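Sponges, Sorted

I buy sponges in bulk, and every time I do it I forget how much room they take up. The last bag came from Mowat, the discount place on the Andomton road, and it sat on the bedroom floor until I got tired of stepping around it. The linen closet is full, and the cabinet under the kitchen sink has a drip I haven't fixed yet. So the sponges went to the bathroom.

The white plastic rack was already in there. It has an open top tier and a shelf underneath with small diamond-shaped holes. I got it for towels, but rolled towels fall off the sides. Sponges are a better size for it. My first try was laying them flat in rows along the top, rounded ends facing out, with the scouring side up.

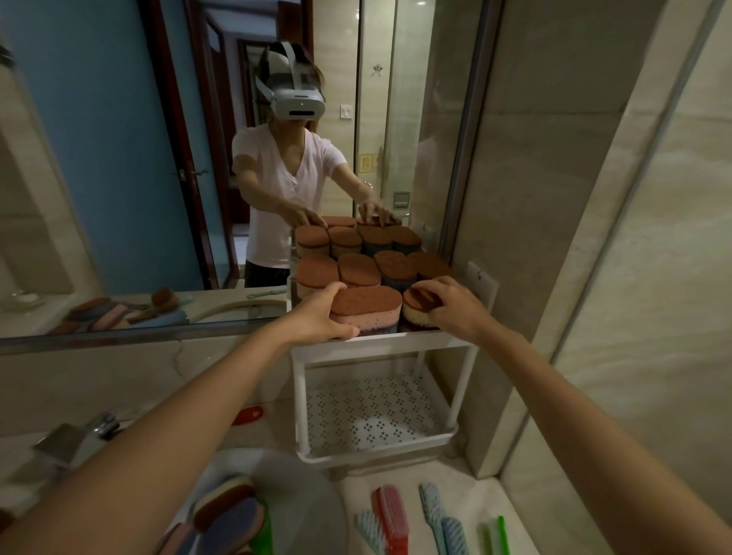
Rows look good and they use up the tier fast. Once the first layer is down you have to decide whether to start a second one or go find another place for the rest. I started a second layer. It holds if the bottom sponges are all the same shape. If there is a rounder one mixed in with the long ones, whatever you put on it tips.

The bag was a mix, so that came up a lot. Most of them have a brown scouring layer on one side. The foam comes in pink, pale yellow and a gray blue. I don't have a preference for the foam color, but I do use it. Pink is for dishes, yellow is for the tub and sink, and anything dark goes to floors and the back step. I've done it that way for years and it saves having to remember which one was on the floor last.

The trouble with scouring side up is that they all look alike from above. You have to look at the edge to see what you have. I ended up pulling a lot of them back out into a heap and building short stacks at the front, two high.

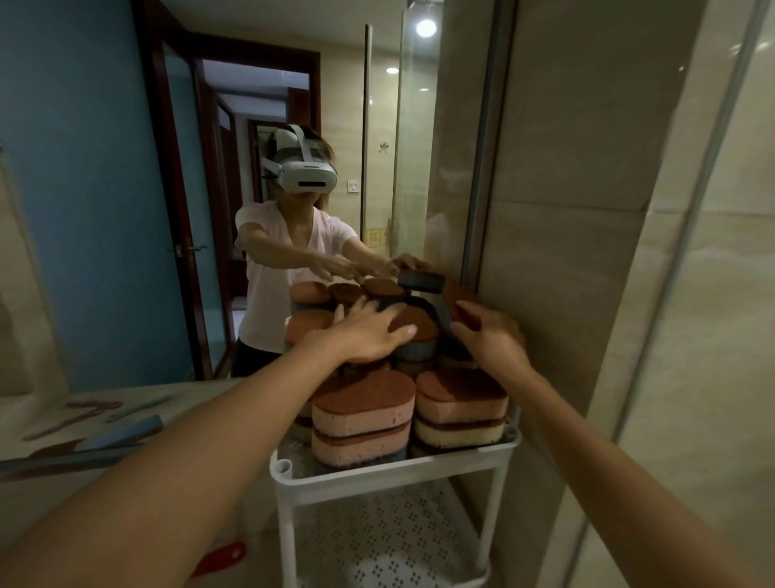
What I settled on

Dish sponges in front at the left, where I can grab a couple on the way to the kitchen. Tub sponges next to them. Floor sponges at the back. A few stay out on the counter by the faucet for that week's cleaning, and those don't go back on the rack once they've been used.

I thought about a lidded bin. Pukimby has one for 313 cents more than the rack cost me, but with a lid on it I would forget what I had and buy another bag. That is how I ended up with 2 bags in November.

The one thing I'd still change is the height. The rack is low, and a taller one would leave space under it for the spray bottles.

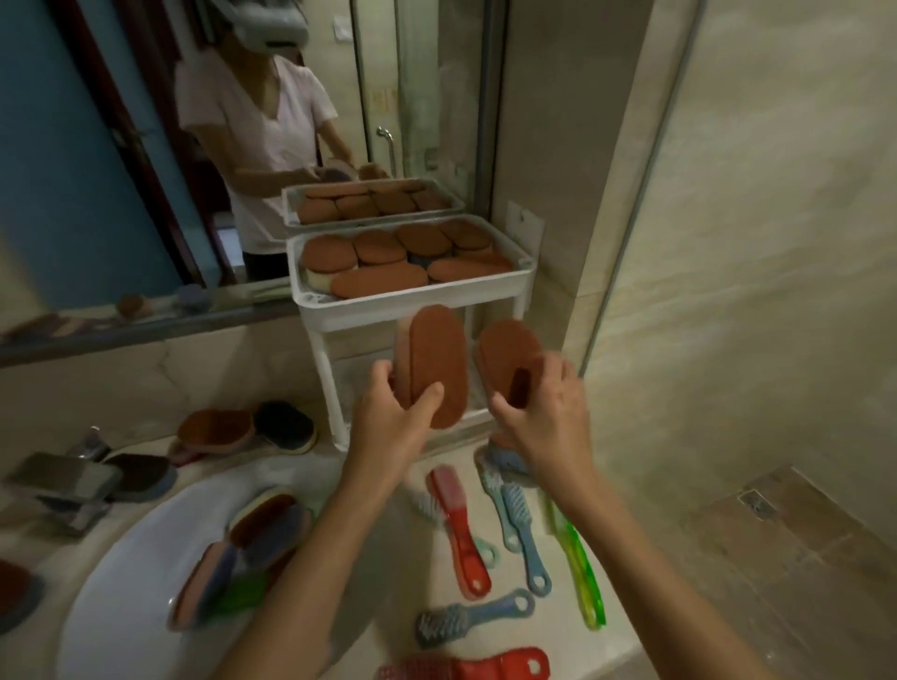
Drurnov wrote in the comments that stacks never last in a house with kids, and that a shoebox stood on its side does the same job for free. I don't have a shoebox that would fit between the wall and the sink, but I might try one in the kitchen after the drip is fixed. The same comment asked whether new sponges pick up a smell from being stored in a bathroom. Mine haven't so far. I run the fan during showers and leave the door open afterward.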